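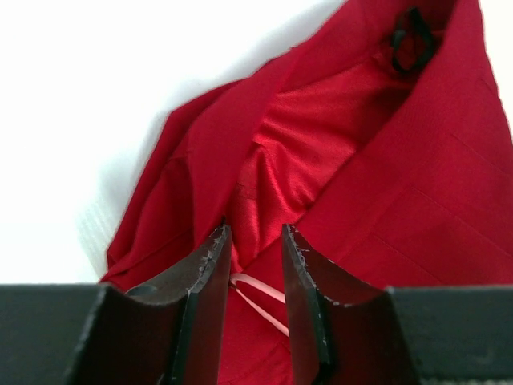
Le défroisseur Ema se met en route en quelques minutes, et on y prend vite goût ! Avant le premier remplissage, lisez cette section jusqu'au bout, surtout si vous comptez traiter des pièces doublées. Sur un vêtement rouge à doublure satinée, par exemple, l'extérieur mat et l'intérieur brillant demandent deux réglages différents : commencez toujours par la doublure, au niveau 1.

## 3. Première mise en service

1. Posez la base sur un sol plat et déroulez entièrement le tuyau.
2. Retirez le réservoir, rincez-le à l'eau claire, puis versez 600 ml d'eau déminéralisée.
3. Remettez le réservoir en place jusqu'au déclic.
4. Branchez l'appareil et réglez la molette sur 1. Le voyant clignote, puis reste fixe (il faut presque 130 secondes la première fois, ensuite c'est bien plus rapide).
5. Dirigez la buse vers un évier et laissez sortir la vapeur pendant une minute.

**Attention :** ne dirigez jamais la buse vers une personne ou un animal. Débranchez la base avant d'ouvrir le réservoir. 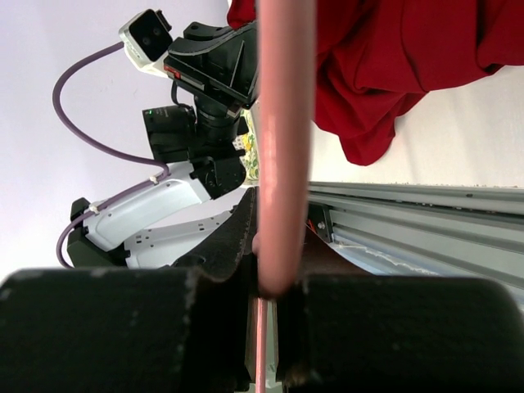
*Fig. 2 – Tige rose saumon à bout arrondi, tige plus fine en dessous.*

## 4. Premier essai sur tissu

1. Choisissez un ourlet ou un revers intérieur.
2. Passez la buse de haut en bas, sans appuyer, en tendant le tissu de l'autre main, à bonne distance du jet.
3. Laissez refroidir, puis regardez le résultat à la lumière du jour.

**Remarque :** le satin adore la vapeur douce ! Si une auréole apparaît, baissez le débit et éloignez un peu la buse. Pour le lainage, passez au niveau 3 et terminez à la brosse.

Pièces détachées : atelier Masilela, Plekov, référence 2174 pour le joint du réservoir.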